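3.2 Placement of household items and the state of shared rooms

The second part of the survey deals with where things are put down. Rooms that serve more than one purpose during the day were included at all three sites (Tosbridge, Brorkow and Vamell), and each was recorded as found, before any tidying was done by the occupants or by us. The unit of analysis is the item-surface pair: one movable object together with the surface that bears its weight. A mug on a table is one pair. A mug on a tray on a table is two, as the tray counts both as an item and as a surface. In all, 2,786 pairs were coded across 48 rooms.

Surfaces were sorted into four classes. Class A covers tables and desks. Class B covers shelving, cabinets and window sills. Class C covers seats of any kind, including stools and the arms of sofas where these are broad enough to hold an object. Class D is the floor. Wall-hung objects were left out of the main count unless they had been taken down, in which case they were coded by the surface on which they were found. The same rule was applied to curtains, framed prints and clocks.

Items were sorted separately by the scheme given in Aryee, with two changes. First, we split the original "decorative" group into living plants and other ornaments, on the grounds that plants are moved for watering and light and so have a different pattern of displacement. Second, bags were removed from "clothing and personal effects" and given a group of their own. A bag is put down as a single object but often brings further items with it, and in pilot coding it was the most frequent source of disagreement between coders. Closed bags were coded once. Open bags were coded once for the bag and not at all for the contents, unless an item had been lifted clear and set beside it.

Table coverings were treated as part of the table. This departs from earlier practice, in which a cloth was coded as an item in its own right, and it lowers the Class A totals slightly. A cloth that hangs down on all sides also hides whatever is stored beneath, and coders were told not to lift it. For covered tables the space underneath was therefore coded as "not inspected" and excluded from the Class D count. Cables were coded only where they lay on the floor, and then by the number of separate runs, without regard to length. Power strips and plug adapters were coded as items.

Of the pairs recorded, 817 fell in Class D or Class C, that is, on the floor or on a seat. These are the pairs of most interest for the tidying exercise in Section 4, as both classes must usually be cleared before the room can be used again. Seats proved to be the less predictable of the two. Floor items were mainly cables, shoes and bags, and they tended to lie near a wall or under the edge of a desk. Items on seats came from every group in the scheme, with a noticeable share that had no settled place on any horizontal surface in the room. Wall clocks are a case in point.

Figure 3. A shared room with a central table, side tables and a chair in use as a surface. The clock on the seat is coded as Class C; the plant and mug on the covered table are coded as Class A.

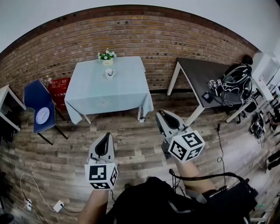
A difference was also found between central and side tables. Central tables carried few items, and those they did carry belonged to the drinking vessel, plant and ornament groups. Side tables and desks took the bags, small devices and anything with a lead attached. We attribute this in part to the position of wall sockets, which makes a central table awkward for powered equipment, and in part to the habit of keeping one surface fit for visitors. The effect was strongest at Brorkow, where rooms are larger and side tables more common. At Vamell several rooms had only one table, and there the two patterns could not be told apart.

Agreement between coders was checked on a subset of 500 pairs. Disagreements were concentrated in two places: objects lying partly on one surface and partly on another, and cables passing from a table to the floor. The first were resolved in favour of the surface bearing the greater part of the weight. For the second, the portion on the table was ignored and the portion on the floor was coded as a single run. Both rules were applied to the full set before the totals given above were drawn up.

The condition of the floor covering was noted but not used. Plank, tile and carpet were spread too unevenly over the sites to allow any comparison, and the Tosbridge rooms in particular had been refitted shortly before the October visits. Lighting is dealt with in Section 3.3.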